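Geltier Tabletop Demonstration Pack: Domino Row
Simulated arm tasks for teaching by example

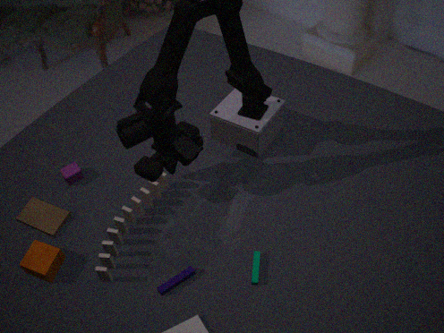 Domino Row in the simulator, gripper over the near end of the line.

We sell a lot of example data and we are wary of most of it, our own early packs included. A big number on the front of a data product tells you very little. So before the price list, a few words on what Domino Row can and can't do for you.

What it is

A rendered table, a black arm on a white pedestal, a curved line of upright dominoes and a handful of coloured blocks and bars. A person drives the arm by hand controller and the software records what they did. You get the arm's joint positions, the gripper command, the position of every object and the rendered view, all on one clock.

The pack holds 49 starting layouts with 30 runs of each. Every run is kept, including the bad ones, and marked by the operator as good, poor or abandoned. Some suppliers quietly drop the failures. We think you should have them and decide for yourself.

What the loose blocks are for

They are there to be ignored. A system trained on a bare table with nothing but dominoes will often look clever until somebody puts a cube down. Whether our cubes and bars are enough of a distraction is a fair question. They are plain shapes in strong colours, and a real workbench is a good deal messier.

What we don't claim

That it will work on your arm. Simulated contact is a guess, and small upright things that fall over easily are where the guess is worst. If you train only on this pack and go straight to hardware, expect trouble. Record some runs of your own and mix them in.

That more is better. In our own trials, going past 13 runs per layout made little difference for a simple push. For picking out a single domino and setting it back upright, the later runs did help. Please test this with your own set-up before buying the larger licence.

That the operators are all equally good. There were 4, and one of them is plainly quicker than the rest. Operator number is stored with each run so you can split them apart.

In the download

Recorded runs, with operator marks
Layout files, editable
Replay tool (Jusent format; a Calvo converter is included but gets less testing)
Plain text notes on known faults

Known faults at present: the gripper sometimes closes a moment late in replay, and shadows can be switched off by mistake if you load a layout before the lighting file. Both are on the list for the December update - we'd rather not promise more than that.

Licences

Single team or whole site. Both allow commercial training. Neither allows you to resell the runs, even cut up or relabelled.

A small trial set is free on request. Write to Benito Peñalver at the Geltier data desk, say what arm you use and what you are trying to teach it. If he thinks the pack is wrong for the job he will say so.

See also: Tekico Drawer Pack, Geltier Replay Tool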